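# Gripper trials at Zordale, March

We spent the morning in the Zordale office, where the two-arm cell runs on carpet between ordinary desks. The question was whether the Gritden fingers could replace our Bamitz pair for film packaging. Grip force was set to 30 N on both arms. 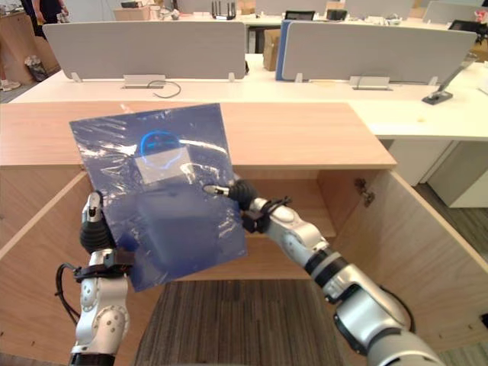 *Blue bag held by both arms at the open cabinet.*

Film glare is a problem for the head camera. Zordale masks the highlights in software and quotes 34 ms per image for it. The wrist camera sits closer, but the hand covers a large part of its view. The Bognár controller logs finger position at 2000 Hz.

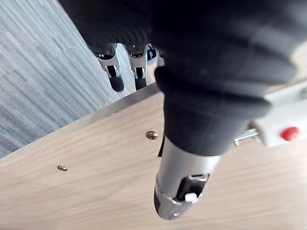 *Wrist view: metal thumb just over the tabletop, two fingers past the edge.*

Spare finger sets cost 236 each, tips included. We asked for the force logs and a loan set for April.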